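# Plerden says its robot can learn a job in an afternoon. The job is still pretty small

PLURKUM, June. Electronics recycler Plerden has started showing visitors a robot arm that it says will take over part of the teardown work at its Plurkum site. The arm runs on Kallio, a teaching package from the automation firm Skerketti, and the selling point is that no one writes code for it. A worker guides the arm through a task a number of times, by hand or with a remote controller, and the software works out the rest from the recordings.

The company's announcement calls this "training by showing." It says a worker with no technical background can teach the arm a new step "in an afternoon." Those two claims deserve to be pulled apart, and the demonstration I attended supported only the first one.

There are two ways to show the arm what to do. In the first, the worker takes hold of it and moves it through the motion, with the motors set to give way. In the second, the worker stands back with a handheld controller and the arm copies the hand's movements. Plerden's staff prefer the remote method for anything that involves gripping. When you hold the arm yourself, they said, your own body blocks the view you need, and you end up pushing harder than you think you are.

Both methods were shown. Both worked, in the sense that the arm went where the worker wanted it to go. That isn't new, and it isn't what Plerden is paying for. The question is what the arm does when the worker lets go of the controller.

For that, the figures are thinner. Plerden recorded 800 demonstrations of a single task: getting the tip of the gripper to the edge of a plastic panel and lifting the panel clear. Recording took 13 working days. Skerketti says later tasks will need far fewer because the software carries over what it has learned, and it may be right, but Plerden has not yet taught the arm a second task all the way through. The "afternoon" in the announcement is a target. When I asked, a company representative agreed that the word "target" could have been in there somewhere.

After the remote session the arm was left to run alone. It made 18 attempts on panels laid out in advance by staff. Plerden counted 13 of them as successes. I would have counted fewer. In two of the 13 a worker turned the panel a little between the first try and the second, which the company considers normal help and I consider doing the hard part. There was no independent count, and the cases used that day were picked by Plerden.

None of the failures was dramatic. The arm came in slightly high, or closed on nothing and waited. It didn't break anything I saw. A person on the same job would have felt for the edge and had the panel off before the arm finished backing away, but Plerden says speed comes later, and for now I'll take that as given.

What bothers me more is the claim about who does the teaching. The announcement says "any worker." The sessions I watched were run by one worker, who had been at it since the project began and had clearly become very good. The arm's jaws have no sense of touch that the operator can feel through the controller, so the whole thing is done by eye. Lining up a tip with a thin edge that way is a skill. The recordings that came out clean were kept, and the others were thrown away before they were used. Plerden would not say how many were discarded. If the 800 are what was left, then the cost per task is higher than the announcement lets on, and it would be good to know by how much.

Skerketti's answer is that bad recordings are cheap. The software flags them, the operator deletes them and moves on. That is fair for a short motion like this one. For a longer job, such as unplugging a drive or backing out a row of screws, a bad recording costs a lot more time, and neither company had anything to show on that front.

There is also the matter of variety. Plerden takes in office machines of every age and shape. It has picked 36 case models to start with, and says they cover much of what arrives at Plurkum, though it gave no breakdown. Panels on those models come off in different directions, and some hide the catch on the inside. An arm that has learned to lift one kind of panel will need to be shown the others. Whether it needs a handful of demonstrations for each or another several hundred is the whole business case, and nobody at either company could tell me.

Plerden says no jobs will be cut. Workers will move from teardown to teaching, and then to checking the arm's output. The company did not say what happens once the teaching is finished, and it did not want to talk about pay for people whose hand movements end up in a product that Skerketti sells to other firms. I asked whether the recordings belong to Plerden or to Skerketti. I was told the contract covers it, and that the contract is private.

I don't think the project is a stunt. Showing a machine a task is a sensible way to handle work that is too varied to program line by line, and the remote control setup at Plurkum is good enough that I stopped noticing it after a few minutes. But the announcement describes a finished tool, and what Plerden has is one lesson, taught many times, by one practiced pair of hands. A run on machines straight off the truck, with someone else holding the controller and an outside count, would tell customers a lot more. Plerden says it hopes to hold one later in the year.

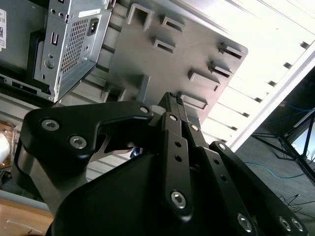

Access is the part of the job that neither company's material says much about. Before any panel can be lifted, the gripper has to get to it, and the black linkage plates take up a good deal of room for such a narrow fingertip. With the tip nearly at the panel's lower edge, there are raised slots on the gray plastic close by, one of them just to the right of the tip, and the vented back of a small silver chassis is near enough to matter too. An operator can see a gap like that and decide how to come at it. The software has to have picked up the same decision from the recordings, and on a different case the gap will be somewhere else. Skerketti says a slimmer set of fingers is being tested. It gave no date, and Plerden said it has not ordered them.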